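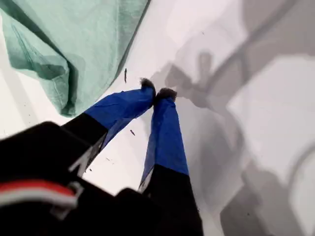
I went to the Ritdale open day mostly for the tape. I do a lot of wrapping at home (tool handles, bike bars, the odd table leg) and Sille Lykkegaard, who I used to share a studio with, told me their covering workshop was worth the drive. She was right! They wrap anything that has to grip something, and the best bits were out on smooth white tops where you could get your nose right up close. I spent ages over a pair of fingers done in a really strong blue, creased here and there, with overlapping edges and a straight stop where the blue meets the black. The tips poke out of the wrapping, dark and fuzzy-looking, and I liked that a lot more than the spotless samples in the lobby.

Panagiotis Stergiou took our group through, 3 of us plus a very patient teenager. He let us try a wrap on a length of pipe, and mine came out baggy at the bend. His advice was to go slower and pull less – I had been yanking it like a bandage. The second go was better, and I got to keep it.

Upstairs there's a store room with 400 rolls on open racks, sorted by width, and I could have stayed in there until closing. The coffee was weak but the buns were great, and parking costs 2 dollars if you use the lot behind the Budier building. Get there before lunch, the workshop gets packed after that.

They're doing it again in December, over at the Bivthorpe site this time, and Sille and I have already put our names down.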